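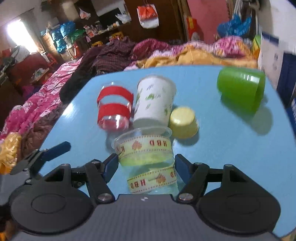 Dressing up plain cups for a birthday

I love this trick because it takes the cheapest clear plastic cups in the store and makes them look like you planned for weeks! All you need is printed ribbon and double-sided tape. Cream with red HBD lettering is my favorite, it shows up so nicely against clear plastic.

Cut one piece first and test it. Cups get wider toward the rim, so a straight ribbon will want to climb on one side. Start at the middle of the cup, pull it snug (not tight, thin cups buckle) and overlap the ends by half an inch. A little tilt is fine, and on a crowded table I think it looks cheerful.

Check which way up the letters go before you stick anything down. I've done six upside down in a row, chatting away. Tape peels off cleanly if you catch it early.

A 300-inch roll did 2 dozen of my small cups with a bit to spare, but wrap a string around yours and measure, sizes vary a lot.

Paper cups work too! Plain white ones take tape even better, and you can mix them in with the clear ones for hot drinks.

Keep ribbon well below the rim so it stays out of the lemonade. Leftover scraps go around forks, straws, jam jars, whatever is standing still.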